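Keverura house rules for hand-held grippers: speaker notes

Slide 1. Say hello. Wait for the projector. Don't fill the silence with the joke about pinching, they had it in March.

Slide 2. Where the rules came from. Pascu wrote 55 of them. People at the Flalldale site could quote two, and one was about parking. We now have 17. Pause for the parking people.

Slide 3. Rule 1, clear your path. Cables go to the back of the table before you pick up the tool. Drinks get a lid. Phones go in a pocket, and yes, I know where yours is.

Slide 4. Rule 4, cloth. Grip the fold and lift. No dragging across the edge of a box. If the towel slips, log it as a slip. We had 2,517 sessions in the Melel log at last check and a suspicious number of them were "perfect."
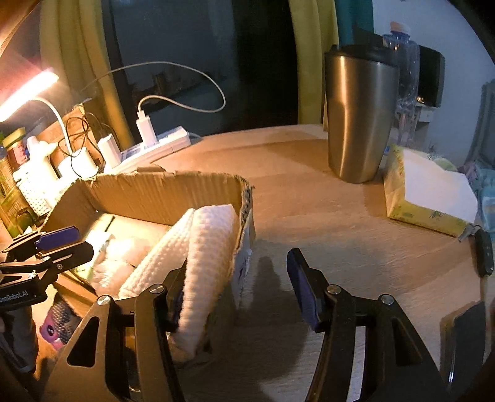 Slide 5. Rule 6, two grippers, one box. Agree on who moves first, out loud. Feels silly for a day. Less silly than locking jaws over a towel.

Slide 6. Rule 9, lamps. Point the light at the work and check for glare before you start. More than 200 sessions were sent back over this. I will not be saying which desk. (Look at no particular desk.)

Slide 7. Sign-off sheet goes round now. Read it before signing, it's one page. Questions until they need the room.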